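Rornik Property Desk: Setting Up Your First Retail Listing

Section 7. Adding a shop unit for sale or lease

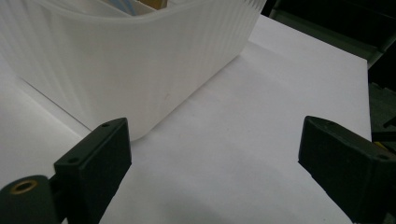 You've got your account and your login, so now comes the fun part — putting a real building on the map! Have the floor plan and the current lease handy before you start.

1. Open Listings and choose New Retail Unit.
2. Type the street address. For corner shops, use the door the customers use.
3. Enter the floor area in square feet, digits only. Our demo unit on Clirley Road goes in as 3324 and shows up as 3,324 once you save.
4. Pick Sale, Lease or Both.
5. Under Tenant, add the trading name and the month the lease ends (June, for instance).
6. Press Preview, then Publish.

Note: Photos can wait. You can add up to 26 per listing, and dragging them into order is wonderfully quick.

Caution: Publish sends an alert to every buyer following that street. In Cluldale that's 389 people, so check the asking price first!

Selling a whole block? Save each unit on its own, then link them with Group — Shabnam Niazi on the Domínguez support team loves helping with these.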